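The appeal ruling in Cliratmont

I spent most of a morning in January in the public gallery at the district court in Cliratmont, listening to the appeal over the port strike arrests. I have written about the case twice before, so I will keep the background short.

When the port authority cut the night crews, 137 people were detained outside the Dronlow terminal over two nights. Most were let go within a day. Eight were kept and charged under the public order law, which the government had widened the previous summer. The first trial ended with all of them convicted. Seven got fines. The last one, a crane operator and union delegate named Bendik Moen, got a prison term.

The appeal was about one question: whether standing on the access road counted as blocking critical infrastructure. The prosecutor said it did, and that intent did not matter. The defense said trucks were still moving through the north gate the whole time, and they had the gate logs to show it. The judges asked a lot about those logs. They asked very little about Moen himself.
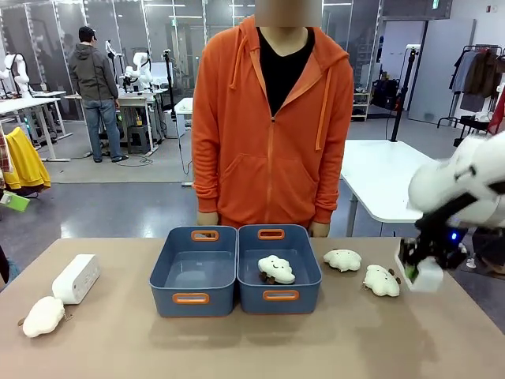
Jonatan Sandberg

The ruling was read out shortly before noon. The seven fines were thrown out. Moen's conviction stayed, but the prison term was changed to a suspended one, so he went home the same afternoon. The presiding judge took about ten minutes to read the reasons, and the written version is not out yet - the clerk told us to expect it in a few weeks.

There were up to 200 people on the steps when it was over. The police kept to the far side of the street and there was no trouble. A few people had brought the old strike banners. Someone from the union read a short statement thanking the 3,000 members who had paid into the defense fund, and then it started to sleet and most of us left.

I don't think the case settles much. The law is still on the books with the same wording, and the court was careful to say it was ruling on the access road and the gate logs and nothing wider. The interior ministry put out two lines saying it respected the decision. The opposition wants the wider version of the law repealed, but they wanted that before the election too and did not have the votes.

Moen can still take his part to the supreme court. His lawyer would not say on the steps if he plans to. The deadline runs from the day the written ruling is published, so I will post again when I have read it.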